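I've been thinking about bread again, which my family will tell you is no great change from any other winter. My mum baked twice a week when I was small, and the smell of it would meet us halfway up the drive. I didn't learn a thing from her at the time, of course - I was far too busy eating the crusts while they were hot and getting told off for it.

These days I bake on the slow mornings, when the house is dark and the kettle is the only company I've got. The starter lives beside the toaster in an old Denitz jar with a lid that has never fitted properly, and it has come with me through 2 house moves and one very long drive with the windows down.

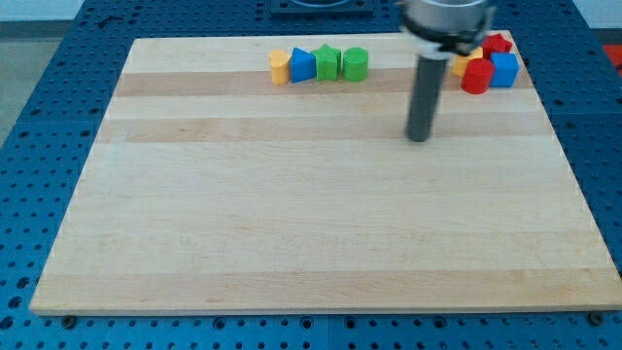
My friend Xóchitl Salinas gave me the first spoonful of it, back when we were neighbours in Garel, and she still rings every now and then to ask after it as though it were a grandchild. She puts a bit of rye in hers. I tried that in July and got a loaf with a lovely dark flavour and the heft of a house brick, so I've gone back to plain white flour with a handful of wholemeal and a good five minutes of kneading - more if there's something decent on the radio.

Anyway, there's a loaf proving under a tea towel as I type, and I've promised half of it to next door in return for lemons. I'll pop the rye recipe up once I've got it behaving itself. If you have any tips, please do leave them in the comments, I read every one!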